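Plulunix Open House: Visitor FAQ

Every February we open the Plulunix workshop to the public, and every January the same emails start coming in. I have collected the answers below in the hope that next year I can spend January doing something else. If your question is missing, write to the front desk, and it will probably end up on this page with your name taken off.

Will I see a robot?

You'll see one. It's called Grarka, it lives in the front bay, and it will be picking up socks at whatever pace it feels is right. If you are hoping for backflips, there is a trampoline park on the other side of the highway.

Most of the visit is in the back room, where the bed is. The work there is done by people, using robot-style grippers held in the hand. A person moves the gripper the way a robot would have to move it, the camera on it records what it sees, and the recordings go into the pile that Grarka's software learns from. So the glamorous part of the robot revolution is a grown adult tidying a bed with a pair of tongs. Very good tongs, I should say. They cost more than my first car.

What happens at the bed demonstration?

Somebody from the team puts a piece of cloth on the sheet and tries to do something sensible with it using two black fingers. Folding in half is the usual one. You would be surprised how long a crowd of strangers can stay quiet over a corner that won't come up off a mattress. Then the cloth gets messed up again and we start over.

One run takes a few minutes. We talk through the first one and then mostly shut up, as the operators have asked us to.

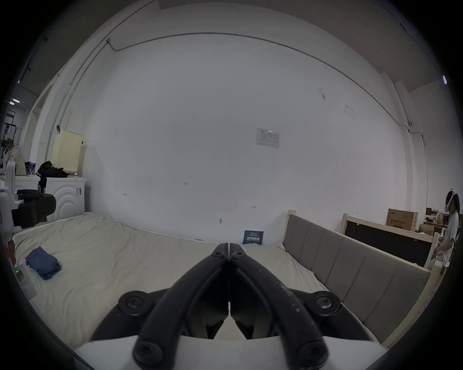
Can I touch things?

The dark blue sign by the wall says please don't touch, and it says it in Chinese. If you don't read Chinese, you have now been told in English as well, so that excuse is gone. It applies to the bed, the headboard and anything with a green light on it.

There is a separate table in the front bay with an old gripper you may handle as much as you like. Squeeze it, drop it, let your uncle pretend it's biting him. All of that has been done to it before.

Why a bed?

People expect a factory line. But a factory has flat surfaces and parts that arrive facing the same way, and a bedroom has neither. Sheets wrinkle, and each wrinkle throws a shadow that looks, to a camera, a lot like an edge. Cloth changes shape when you touch it, then again when you let go. A toddler can pull a blanket off a bed. Getting a machine to put it back has kept several of us employed for years, and I don't plan to complain.

Why don't you straighten the sheet?

This is the most common question we get on the day, usually from somebody's mother. Real beds are wrinkled. If we trained only on hotel beds, Grarka would be useless in every home I have lived in. You are welcome to feel uncomfortable about it. Please feel uncomfortable from behind the tape.

Who is the person in the VR headset?

A member of the team, at work. Please don't wave at them, stand in front of them or ask what level they're on. If they speak to you first, that's different.

Can I try the hand-held gripper?

Yes, in the hands-on slot after lunch. You get a helper, a dishcloth and one attempt, and we'll let you have a second if the line is short. Here is how it goes:

Sign the sheet at the door. It says we won't keep your recording unless you tick the box.

Hold the gripper with both hands for the first minute. It's heavier out at the front than it looks.

Come in low and slow. Nearly everybody stabs straight down, and then what you have is a gripper full of mattress.

Close the fingers, lift, and wait a second before you turn. The cloth needs time to decide whether it's coming with you.

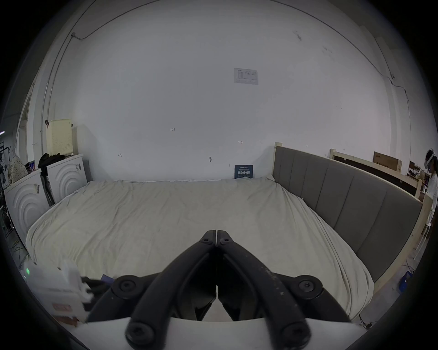

The best visitor last year was a retired dressmaker who got a clean fold on her first go and then told us our cloth was cheap. She was right about that too, and we have bought better cloth. Engineers tend to do badly in this slot, for the record. They stop to discuss it.

Is it suitable for kids?

Eight and up for the hands-on slot, any age for the rest. Younger ones like Grarka for the first ten minutes and the vending machine after that. Strollers fit through the front bay but have to stay out of the back room, where there are cables on the floor and we are fond of them where they are.

How many people can come?

We hand out 71 passes and that is the limit, set by the fire marshal, who has heard all the jokes. The passes are free. They go in under a day, mostly to people who then ask if they can bring four cousins. They can't.

Where are you?

In the Kavanagh building, rear entrance. Your phone will send you to the front entrance, where a dental office has grown tired of us. Take the Branov bus to the last stop and walk back toward the water tower, or park in the gravel lot. The paved lot belongs to the dentists.

If you get lost, call the front desk, extension 496.

Can I take pictures?

In the front bay, sure. In the back room, yes between runs, with the flash off. A flash in the middle of a run ruins the recording, and the operator has to do it over while looking at you.

Will robots be making my bed soon?

I asked our lead, Kathleen Ó Riain, for an official answer to this. She thought about it for a while and said to put down that progress is steady. I have seen the steady progress. I would keep making your own bed for now.

Is there food?

Coffee in the morning, and cookies until the first school group gets to them. The coffee is from the machine next to the front desk and I take no responsibility for it. There's a decent sandwich place by the bus stop that closes at two.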